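4.3 Stalled approaches in the coffee task

The Tarkanton kitchen was used for all simulated trials of the coffee task. The policy was run for 349 episodes, with the start pose of the arm varied between episodes and the layout of the furniture held fixed. Figure 5 gives two views from this set.
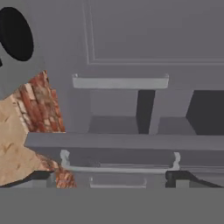
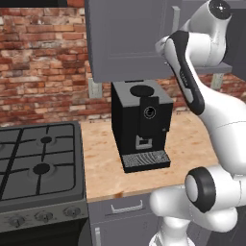 Figure 5. Simulated kitchen used in the coffee task. First view: grey cabinet fronts and handles, with part of the gripper housing at upper left. Second view: the arm beside the counter and the coffee machine.

In 33 episodes the arm stopped short of the button and did not recover before the time limit. The logs show the same sequence in most of them. The planner accepted a goal pose close to the wall cabinet, the elbow link came within the collision margin, and the controller held position while the policy went on sending small corrections. No contact was recorded, so the contact monitor did not end the episode.

A second fault was traced to the Drikley collision meshes, in which the drawer handles had been replaced by boxes deeper than the rendered parts. Lionel Courtois rebuilt these meshes in July and repeated 112 episodes from the same seeds. Stalls near the drawers fell to two, while those near the wall cabinet were unchanged. The margin itself was left as set for the earlier trials.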